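Home | Guides | Trays & Carts | Spare Parts | Contact

Section 4: Loading and carrying the tray

Okay, so you've unpacked your Brivent serving tray, washed it and dried it (Section 3, if you skipped ahead like I always do). Now for the part that gets people into trouble, which is putting tall bottles on it and walking across a room. I wrote this section after a summer of hauling sodas out to the patio at Montecinos, and I've dropped enough of them to have opinions!

Before you start

Clear a landing spot first. You want a flat table with at least 20 inches of open space. I've stood there holding a full tray while my brother-in-law Nahuel Insaurralde slowly moved a stack of magazines, one at a time, and my wrists still remember it.

Loading

1. Set the tray down on the table where you'll be loading it. Don't load it in your hands, and don't balance one end on the counter.

2. Wipe the floor of the tray with a dry cloth. Even a few drops of water let a bottle slide around.

3. Check that every cap is screwed down tight.

4. Put the first bottle near one handle, a little way in from the rim. Stand it on the flat part. If the base is riding up on the curve by the rim, it'll wobble the whole way.

5. Put the second bottle toward the other handle. Two full bottles at the same end will tip the tray the second you lift it -- ask me how I know.

6. Glasses go in the middle, in the gap between the bottles. Put the heavier ones in first.

NOTE: Bottles with a lobed base (most soda bottles have one) like to rock a bit when they're set down. Give each one a small twist until it settles.

CAUTION: Keep the total load under 25 pounds. The tray can take more sitting still, but the handles flex once you start walking.

Carrying

7. Grip both handles from underneath, thumbs on top of the lip.

8. Lift straight up and wait a second. If one end dips, put it back down and shift the bottle on the low side toward the center.

9. Walk at a normal pace. Going super slow makes the sway worse, at least for me, and you'll be staring at the bottles when you should be looking for the dog.

10. Lower the tray all the way onto the table before you let go of either side. Then take off the bottles one from each end, so the weight stays even.

CAUTION: Doorways! Turn the tray so a short end goes through first, and keep your elbows in.

Cleaning up after a spill

Soda gets sticky fast, so rinse the tray the same evening if you can. Warm water and dish soap are plenty. Skip the scouring pads, they leave dull patches you'll never get out. My friend Vlastimil Štěpánek runs his through the dishwasher on the top rack and it's held up fine -- mine doesn't fit, so I do it by hand and lean it in the rack overnight.

Related guides
Skokora folding side table: setting up the legs
Pirnier drinks cart: fitting the wheels
Brivent tray: replacement grip strips, part 422
Storing trays upright
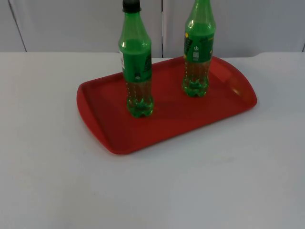
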